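April 2018, Plistham

Third evening of grippers. Kwok-wai has gone home, Jui-lin is asleep in the good chair, and I'm supposed to be writing up which pads we keep. I'm writing this instead and will copy the useful bits into the report if I can find any.

The plan was a fair comparison. Same box, same bed, same packets, and swap only what goes on the fingertips. Zeltero sent the hard pads and Skistell sent the soft ones, each with a covering letter explaining that the other kind was a mistake. We agreed on 20 goes with each, no rehearsing, and whoever was holding the tool wasn't allowed to keep the score. That last rule was Cheuk-hei's and was aimed at me. Fair enough.

We did the box wall first. I'd expected cardboard to be the dull part of the evening and budgeted no patience for it. The flat of the wall is fine, but the top edge is bare corrugation in places and covered in white in others, so the same squeeze lands on two different materials depending on where you come in. One tool held the wall and the other went in from the side with the packet.
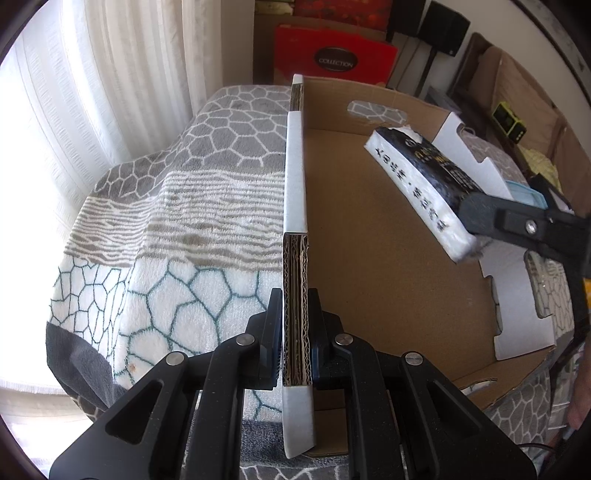 One gripper on the side wall, the other on the end of the vacuum pack.

My notes say "hold steady, don't crush," underlined, as if anyone had been planning the reverse. With the Zeltero pads I leaned on it harder than I needed to and marked the cardboard on go 3. With the Skistell ones I got cocky and let the box creep sideways across the blanket. The blanket deserves its own line in the report. It is plush, it gives, and everything set down on it settles at an angle of its own choosing. Yu-ting wanted a proper bench. I said people at home don't pack boxes on a bench, which sounded principled and saved me carrying the bench up the stairs.

Vacuum packs turn out to be the easy customers. They're stiff, they have ends, and you can take one by the corner and tilt it about like a roof tile. I scored them too generously on both sets and Cheuk-hei knocked 6 points off me at tea.

The big pouch is the one I'd like to have a word with. It takes up most of the box, so there is very little room down the sides to get a finger in, and the matte black gives you nothing to judge depth by. My habit is to hover with the jaws wide and think about it. Yao-tsung calls this "the heron" and has started timing it. 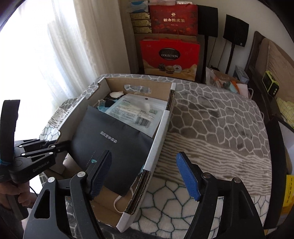
Tip of the left-hand tool at the edge of the black pouch, the other still open.

What I learned, for what it's worth: come in along the wall and touch the edge of the pouch before committing to anything. Coming straight down on the middle is hopeless with either pad. I also learned that I watch the wrong fingertip. My eye goes to the brighter blue pad every time, and the one in shadow is the one about to bump something. A bit of pale tape on the housing might fix that. Or a bit of pale tape on me.

Scores, before I lose the envelope they're written on. Soft pads ahead on the pouch, hard pads ahead on the vacuum pack, nothing in it on the cardboard. Leung wants a single recommendation on a single page and will be getting a page and a half. If they're serious about the 1,000 goes in the contract, I want a lighter handle first, because my thumb has opinions already and we've barely started.

Still to do: ask Skistell for a spare pair, redo the cardboard with the box turned end for end, wake Jui-lin. Cheuk-hei wants to try one pad of each kind on the same tool. I said it was a silly idea and then lay on the floor for ten minutes working out how to mount them. We'll try it in the morning, on the pouch, with Yao-tsung's stopwatch confiscated.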